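Reseating a processor in an older desktop tower

Filed under: Workshop, Computers and electronics

An older office tower that runs hot or shuts down under load will often come good with a clean and fresh thermal compound. The job takes 44 minutes at an unhurried pace, most of it spent on cleaning. The notes apply to desktop boards with a lever-type socket and a hinged metal retention frame.

Work surface

Shut the machine down, switch it off at the wall, unplug it and hold the power button in for 4 seconds. Lay the tower on its side with the opening facing up, so that the motherboard is flat and the processor can be lowered straight down by gravity. A metal bench is fine provided the power lead is out. Put removed screws in a labelled tray. Gristico sells a magnetic one, but an ice cube tray does the same work.

Remove the heatsink evenly, a turn at a time on opposite screws. If it resists, twist it slightly before lifting. Release the lever, swing it fully back, and open the frame before touching the processor.
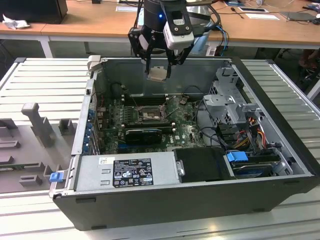 Eliseo Mendoza writes that he would add one step: check the alignment notches on the processor against the socket under a good torch before lowering it, and do it twice. He bent a row of contacts on a Monday night by trusting the corner triangle alone, and the replacement board cost him $213.

The notches and the triangle should agree. Hold the processor by its edges, lower it level and let it settle. No downward force is needed at this stage. If it rocks, lift it straight up and start again. Sliding it sideways to find the position will damage the contacts.

Cables and the coin cell

Small front-panel leads are easily dislodged while working near the edge of the board. Before unplugging any, write down the colour order and the header label for each. Two-wire plugs without a key can go on either way, so mark one side with a paint pen.

Tie back long power cables with reusable hook-and-loop strip. Nylon ties are acceptable but have to be cut at the next service, with side cutters close to live traces. Avoid pulling on the wires themselves; grip the plug body and rock it gently.
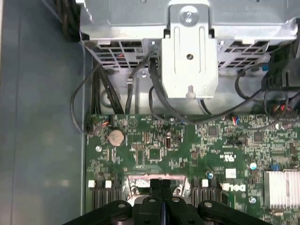
Where the machine has been losing its clock, replace the coin cell during the same session. Match the type stamped on the old cell and fit it with the same face up. Firmware settings may return to defaults, so note the boot order and drive mode first.

Cleaning off old compound

Dried compound should be softened before it is wiped. Moisten a lint-free cloth with isopropyl alcohol, lay it on the metal for a minute, then wipe from the edge towards the centre. Repeat with a clean section until no grey or white residue transfers. Keep the alcohol on the cloth and off the board. Do the base of the heatsink the same way.
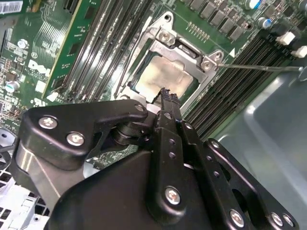
Paper towel sheds fibres and is best kept for the bench. Metal scrapers should not be used on either face. A plastic spudger (the Horkmont one has a usefully square end) will lift a stubborn ridge.

Apply a pea-sized amount of new compound to the centre, seat the heatsink and tighten in a cross pattern. Reconnect the fan lead before closing the case.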